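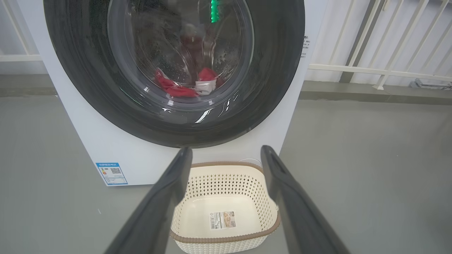 DATA SETS / GAMES

Cimness Quest Text, release 2
Updated 18/08/2018

Quest dialogue and journal entries from Cimness, an online role-playing game by Rinell. The set covers the base game and the May patch, which cut 26 side quests from the main story.

Contents
quests.csv – one row per quest, with level, zone and giver
dialogue.csv – one row per spoken line, keyed to quest_id
removed.csv – the quests dropped in May, with their old text

Known problems
The Natus zone has 135 lines with no speaker. Lines that branch on player class are stored once per class, so nearly all the Li temple quests look longer than they play. Step 3 of the harbor chain is missing.

Use
Free for research and fan projects. The game text remains the property of Rinell. Send corrections to Murray McKinnon, with the quest_id in the subject line.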